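# Tubos de aseo: comprar, guardar y gastar hasta el final

Apuntes de la página de trucos domésticos, sección de baño. Última revisión en septiembre.

## Antes de salir

Abra el armario del baño y saque todos los tubos: dentífrico, limpiador facial, crema de manos, crema de afeitar. Júntelos por tipo. En casi todas las casas aparecen dos o tres empezados de lo mismo. Esos se terminan primero y no entran en la lista.

Anote lo que falta con el tipo exacto («limpiador, piel seca», «pasta infantil»). Si en casa hay alguien con la piel delicada, lleve apuntado también el ingrediente que no tolera. Los nombres comerciales cambian de envase cada poco y de memoria se confunden.

## En la tienda

Los tubos van mejor en el carro antes que nada pesado. Un bote de detergente encima de un tubo blando puede reventar la soldadura o abrir el tapón. Si la compra es grande, deje los tubos en un extremo y ponga el papel y los paquetes ligeros al lado, como separador. 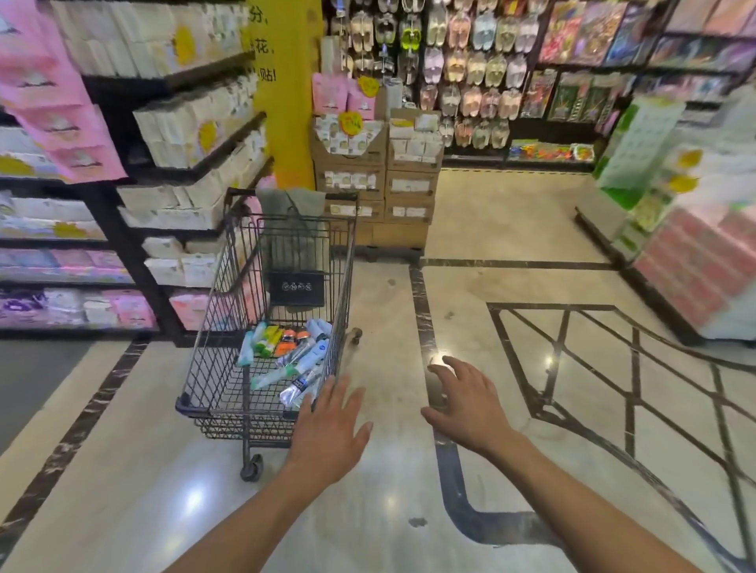

*Los tubos, juntos en el fondo del carro.*

Apriete cada tapón con los dedos antes de soltarlo. Los de bisagra se abren con facilidad; si uno no cierra con un clic, coja otro. Mire también el extremo plano, que es por donde suelen perder producto: el pliegue tiene que estar recto y sin restos secos.

Los limpiadores de hombre, de mujer y de niño suelen compartir balda, y los colores no ayudan. Conviene leer el frontal completo. Fíjese además en la etiqueta de precio del riel, que no siempre queda justo debajo de su producto. 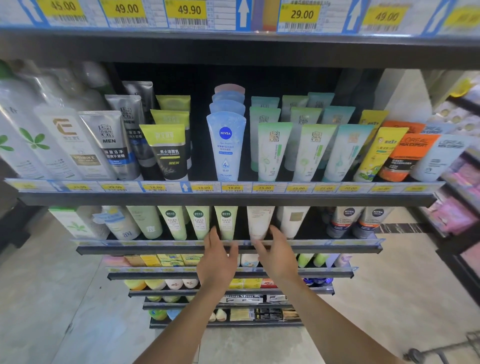

Para comparar precios, divida siempre entre los gramos. Un tubo más alto puede llevar menos contenido que uno corto y ancho. El dato viene en la parte de atrás, casi siempre abajo, en letra pequeña. Si la tienda pone el precio por cien gramos en la etiqueta, use ese y olvídese del grande.

## Cuántos comprar

Dos unidades iguales por producto: una en uso y otra de reserva. Con más, las del fondo caducan. El dentífrico es la excepción en una familia numerosa, porque se gasta deprisa.

Si compra dos iguales, compruebe la fecha de las dos. En el mismo montón puede haber lotes distintos. Escriba un 1 y un 2 en la base del tapón con rotulador permanente y abra antes la de fecha más cercana.
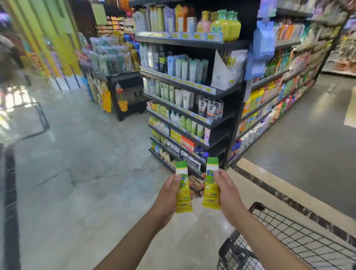 Samah Gaber escribe que en su casa no funcionó lo del rotulador, porque se borra con el agua de la ducha, y que ahora pone una goma elástica en el tubo de reserva y la quita el día que lo abre. También avisa de que con la pasta infantil hay que mirar la edad indicada, incluso cuando el dibujo es el mismo de siempre.

La goma sirve igual. Con un trozo de cinta de pintor se puede además escribir la fecha de apertura, útil en los limpiadores que duran pocos meses una vez abiertos.

## Guardarlos en casa

- De pie y con el tapón hacia abajo, si el tapón es ancho. El producto queda siempre en la boca.
- Los de tapón estrecho, tumbados en una bandeja baja.
- Lejos del radiador y de la ventana.
- Las reservas, fuera del baño si es posible. Un cajón del pasillo vale.

Para que no se caigan hacen falta paredes. Nosotros usamos un cajetín Soltby con divisiones, 10 huecos, uno por tubo. Antes teníamos una cesta Hullberg, más bonita, pero los tubos se tumbaban al sacar el primero. Un vaso alto y pesado resuelve lo mismo si solo hay dos o tres.

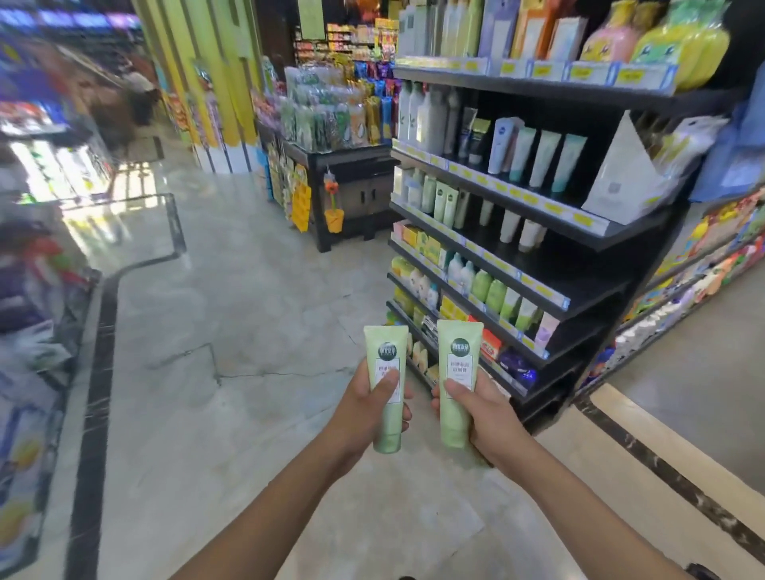
Cuando dos tubos se parecen mucho, sepárelos por altura o por balda. Pasa con las gamas que usan el mismo verde para el limpiador y para la crema. Una pegatina redonda en el tapón basta para distinguirlos medio dormido, a las siete de la mañana.

## Gastar lo último

Pase el mango del cepillo por el tubo, desde el extremo plano hacia la boca, y doble lo vacío. Sujete el doblez con una pinza de oficina. Cuando ya no salga nada, corte el tubo por la mitad con tijeras: queda para varios usos. Tape una mitad con la otra y acábelo esa misma semana.

Limpie la rosca con papel húmedo antes de cerrar. La pasta seca impide que el tapón ajuste.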